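Rurnumham round moved back to March, Piveck keep the lead

9/2/20
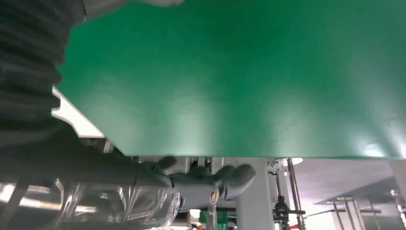

The second round of the Zevomero Sidecar Cup won't go ahead at Rurnumham this weekend. Organisers called it off last night after more rain got under the new tarmac at the bottom hairpin. New date is in March, exact day to follow once the circuit has had the surface looked at again.

Means the points stay as they were after the opener. Piveck Racing on top, 11 clear of Conneely, with the rest a fair way back. Piveck won both legs first time out, the second one by less than a bike's length after Conneely ran wide on the last lap and nearly got it back on the run to the line. Protest over that pass was thrown out, so result stands.

Conneely had been hoping to get a new engine in for Rurnumham. Now they have a few more weeks to test it, which wont hurt. The team's outfit cut out twice in the opener, once on the warm-up lap.

Entries carry over automatically. Anyone who can't make the new date gets the 200 pound fee back but has to ask for it in writing before the list closes. Same goes for paddock passes.

Spectator tickets: 1,360 sold in advance, all still valid. Refunds from the circuit office, not at the gate. Camping field is shut untill further notice, to much standing water.

Support races for the 433cc singles are also off and may be run at a later round instead. Timetable for the new date will go up on the club page when we have it.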